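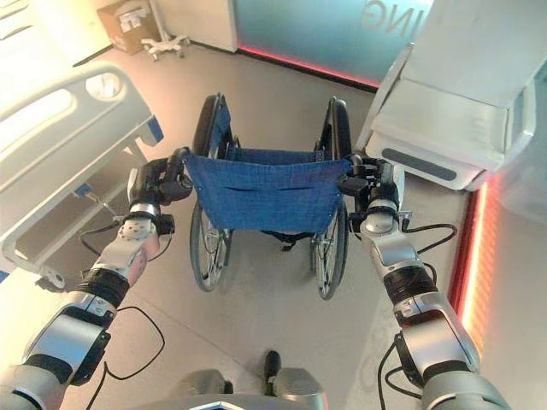 Ticket: Folding wheelchair stiff to open and drifting to one side
Location: Pronville, second floor, practice ward
Opened by: Bit-na Kwak
Picked up by: Young-sook Ki
Status: Open, waiting on parts

Opened 8/27/26

Hi Young-sook, I hope you had a lovely break and I'm sorry to greet you with a chair the minute you're back. It's the blue folding one from the practice ward, the Fivari. Two things are bothering me about it. The first is that it takes a real shove to get it fully open, and even then the seat doesn't always go flat on the left side. The second is that when you push it in a straight line from the door toward the bed it wanders to the left, gently at first and then quite stubbornly, and you end up leaning on the right handle to keep it honest.

I had a beginner group of 8 in yesterday and every one of them ended up bumping the side rail of the bed. They were very sweet about it and blamed themselves, and I had to keep telling them it was the chair! I'd rather they learned on something that goes where it's pointed.

What I've already tried: I wiped down the frame, picked a good deal of hair and thread out of the front casters (yuck), and made sure nobody had left a strap caught in the fold. It helped a little with the noise but the pull is the same.

Reply from Young-sook

Thank you, Bit-na, that's a wonderfully clear report and I wish they all came like this. Before I bring my tools up, could you do a few small checks for me? None of them needs anything more than your hands and a tire gauge, and there's a gauge in the top drawer at the front desk.

1. Check the tires first. Both rear tires should be at 60 psi. One soft tire is the most common cause of a chair that pulls, and it will always pull toward the soft side.

2. With the brakes off, lift each rear wheel a little and spin it. Listen for rubbing, and watch whether the rim wobbles as it goes around.

3. Fold the chair and stand it up with a hand on each push handle. Look down from behind and see whether the two handles sit level with each other.

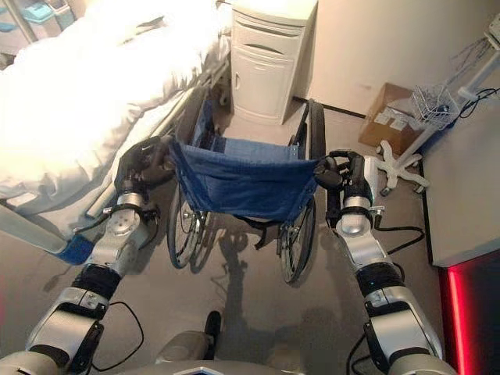 4. Open it again by pressing down on the seat rails with flat palms, fingers pointing inward. Please don't pull the armrests apart, as that racks the frame – and do keep your fingers away from the outside of the rails, where they can get a nasty pinch.

5. Look at the cross brace under the seat while you press. If one side stops early, tell me which one.

Reply from Bit-na

All done, and I feel very accomplished. The right tire was fine at 60. The left one was low by 12, so I pumped it up with the Gil pump from the closet (the old one with the cracked handle, it still works if you're patient with it). The pull is much better now, though I wouldn't say it's gone.

Both wheels spin freely, with no rubbing that I could hear. The handles looked level to me. As for the brace, it's the left side that stops early, right before the rail would drop into its little cradle. I put a finger in there, with the chair folded, and the plastic feels chewed up.

Reply from Young-sook

That will be the cradle, then. They wear on these, and once the rail sits high the whole chair leans a touch, which would account for the drift you still have. I've ordered a pair from Ivska so we can change both sides together. They're quoting 5 working days.

Until then it's fine for folding practice and for pushing it empty. Please don't seat anyone in it. I'll leave a tag at the front desk for you to tie on the right handle, and it would be a kindness if you'd check that left tire again tomorrow morning. If it has dropped, I'll bring a new tube when I come up with the cradles.

Reply from Bit-na

Tag is on. Left tire read 60 this morning, so no tube needed for now. I've borrowed the gray chair from downstairs for the next group and promised to have it back by lunch.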